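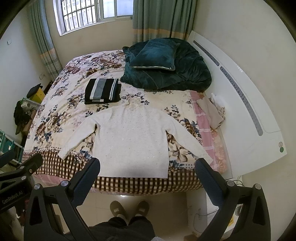
Station 7, bedroom — sweater laid out flat, sleeves out.

Garment handling, hand-held gripper — site check
Project: Uvine
Date: 03/08/2022
Sheet 46

1. Floor where operator stands
OK. Tile. Slippers on operator — rule says closed shoes with a back. Write up, fix before next session.

2. Cables
White cable near floor by the radiator. Tape down or reroute. Open.

3. Heat sources
Electric radiator beside the bed. Keep bedding and blanket off it, 100 cm if the room allows. Didn't measure. Open.

4. Work surface
Bed, patterned spread. Fine for folding. Busy print under a white garment OK per Vindotari guide. Check spread isnt bunched before each run.

5. Garment
White knit, ruffled or lace-type collar, sequins on front. Sequins can snag on finger pads. Look at pads after every run, pick out loose threads. Low grip force to start.

6. Other items on surface
Striped stack, teal blanket and pillow, beige cloth. Guide allows background items if they stay clear of the sleeves. Pass.

7. Gripper fingers
Both pads: check for wear, ribs clean. Screws — torque check not done today, no driver in kit. Redo.

8. Pinch points
Free hand stays behind the bracket while fingers close. Operator told, signed for it.

9. Light
Daylight from window. Pass. Don't shoot after dusk without the second lamp.

10. Privacy
No faces, no mail, no screens. Reviewer to confirm on playback before upload to Plutadon.

Result: conditional pass. Items 1, 2, 3 and 7 to close, then resend teh sheet with ref 1606.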